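Workshop notebook, 5/15/24
Sorting and packing week, third entry

14 comments | 9 shares

Slow start this morning, mostly my own doing, as I wanted to finish labeling the small parts drawers before touching anything bigger and it took me until almost eleven. The drawers are done now and I'm pleased with them. The printed labels from the Plirkton roll stick much better than the old masking tape, and they peel off in one piece if you warm them with your thumb first (I got two of them crooked and had to find this out). If anybody wants a drawer renamed, please print a new label and don't write over the old one. My handwriting was half the trouble with the last system and I include everyone else's in that.

After that I moved on to the bins, which I've been looking forward to more than a grown person probably should. The idea we settled on last week was pink for anything that is a cord or a cable, and blue for odds and ends that still need a home. No lids for the time being. We tried lids in the winter and people just piled things on top of them, and then whoever needed a cord had to move a coffee cup and a stack of paper to get at it. Open bins get used. They also get messy, I grant you, but I would rather tidy an open bin on a Friday than go hunting for a power strip in six different cupboards.

Coiling took the longest. I went over-under for the long ones, the way they taught us at the Lundthorpe building, and plain loops for anything shorter than my arm. Each coil gets one strap, snug but with enough slack to slide a finger under. A few of the straps from the Gisler order have already lost their grip, so I've set those aside and will ask for replacements with the June supplies. We have 17 good ones left in the drawer, plenty for now if we go easy on them.

The pale coil went into the pink bin last and sits a bit proud of the rim. I tried it lower down and it sprang back up each time, so I let it win. It may want a wider loop, or a deeper bin, and I'd be glad of an opinion from anyone who has handled more of this stuff than I have.

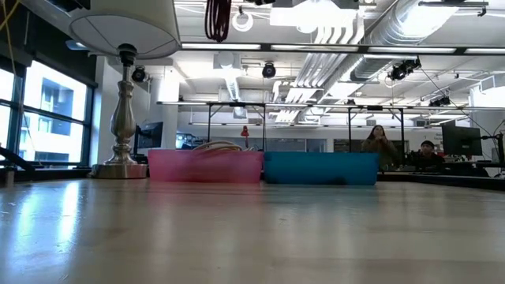

Does a coiled cord need to be unwound completely before it's plugged in?

For anything that draws real power, unwind all of it, every time, and lay it out loose on the floor or along the wall. Heat builds up inside a tight coil. For a small lamp or a charger it matters much less, but it's a good habit all the same and costs you half a minute.

Back to the table. I gave the top a wipe with the mild soap and then a dry cloth, going with the grain, and it came up beautifully, with a shine I'd forgotten it had. Please use the felt pads under anything metal. The lamp with the big white shade has a heavy foot and I'd hate to see a ring or a scratch under it after all that elbow grease. I like having that lamp out, by the way. The daylight from the windows is lovely until midafternoon and then it goes behind the building opposite, and a lamp at the table makes the late sorting a good deal friendlier.

Money, briefly, while I have the receipts in front of me. The storage budget for the year is 2,000 dollars and we have spent 635 of it, counting the drawers, the label rolls and the straps. I had my eye on a Bumer rolling rack for the long boxes, but I've talked myself out of it until we know how much we are keeping. No sense buying a rack for things that are going out the door. I did order 12 more felt pads, and I'll put them in the top left drawer when they come.

Still to do: go through the blue bin and be strict about it. My plan is to pick up each thing once, and if I can't say what it belongs to, it goes into a box by the door with the date on it. Anything still in that box at the end of June goes to recycling. If you have a fondness for a mystery adapter, come and claim it before then, I won't tease you about it.

Also to do: decide where the spare bulbs live. I found them in three places today, and one of those places was inside a boot. I've put them all on the shelf above the sink for tonight, on the dry side, wrapped in a towel. Mind them when you reach for the mugs.

Tomorrow I'll start on the tall cupboard, left door first. The right door still sticks, so lift it a little as you pull.

3 new comments | Share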